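Small brass padlocks — clean them up or leave them alone?

Turnon Hobby Boards > Locks and Keys > General Chat

turnon_tess
Posted 6/23/20
Posts: 281

Hi all! I finally went through the coffee can of old padlocks from my uncle's workshop and I'm having way too much fun with it. Most are the little brass kind you'd put on a toolbox or a shed cupboard. A few still have their keys, and one of those turns so nicely that I keep opening and closing it while I watch TV.

My question is about the brass. They're scuffed and blotchy, and part of me wants to get the polish out and make them shine. The other part likes them just how they are. What do you folks do?

flatkey
Posts: 848

Leave them! I've been picking up small brass locks for 15 years and the ones I regret are all ones I polished. You lose that soft brown color and it takes ages to come back. If there's lettering stamped into the face, every go with the polish takes a little more off the edges of it too.

Wipe with a dry cloth, put a puff of graphite in the keyway, done.

Zemeck_Shed
Posts: 12

Going to disagree with flatkey here (politely!). A light clean with dish soap and an old toothbrush never hurt a brass body. Half of what people call patina is garage grease. I did a whole batch last August and they came up beautifully, and I didn't touch a letter on any of them. Just keep the water out of the keyway, and hang them with the shackle open until they're good and dry.

I do agree about metal polish though. Too much for a small lock.

flatkey

Soap I can live with. It's the people with a buffing wheel that make me cry.

oldhasp

Does anyone else use plain sewing machine oil? I know everybody says graphite, but I've had graphite turn to gray paste in locks somebody had already oiled. If you don't know what went in there before, flush it first and then pick one or the other. Don't mix.

Also Tess, which way does your key stick out? If the keyhole is on the bottom like most of them, hang the lock up key side down when you flush it so the crud runs out the way it should.

turnon_tess

Bottom keyhole on all of them, yes. Great tip, I would've done it lying flat on a paper towel and wondered why it stayed gritty!

I have a bottle of oil that came with my Flaster sewing kit, so I might try that on one of the stiff ones first.

Limsakul_lane

Love this thread. I'm with the leave-it crowd, mostly for the face of the lock. The shackle is fair game in my book, a steel loop wipes up bright in a minute and it looks wonderful against tired old brass. Mine lives in the kitchen drawer with its key in it and I still get a kick out of it every time I go looking for the tape.

I can't make out the name on it anymore, five letters or so across the middle. Any guesses are welcome.

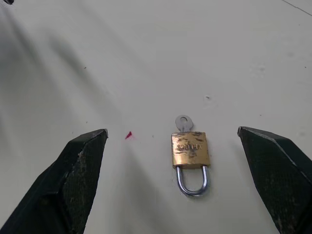 My little brass one, key in, smudges and all

Zemeck_Shed

Oh that's a beauty! Okay, I'd leave the front of that one alone too. The dark patches suit it. Have you tried a pencil rubbing for the name? Thin paper, soft pencil, hold it really still. It brings up letters you can't read by eye.

flatkey

Welcome to the right side, Zemeck.

Seconding the rubbing. A flashlight held low from one side works too, if the lights in the room are off. And put a ring through the hole in that key before it wanders off! I have a jar of locks with no keys and every one of them had a key once.

oldhasp

I'd still flush it. Looks on the outside tell you zip about the pins.

Limsakul_lane

Rubbing tonight, then! I'll post whatever comes up. And fine, oldhasp, I'll flush it — but only after I find where I put the oil.

turnon_tess

Soap and toothbrush on the two greasy ones, everything else stays as it is. Off to find a ring for that key of mine as well.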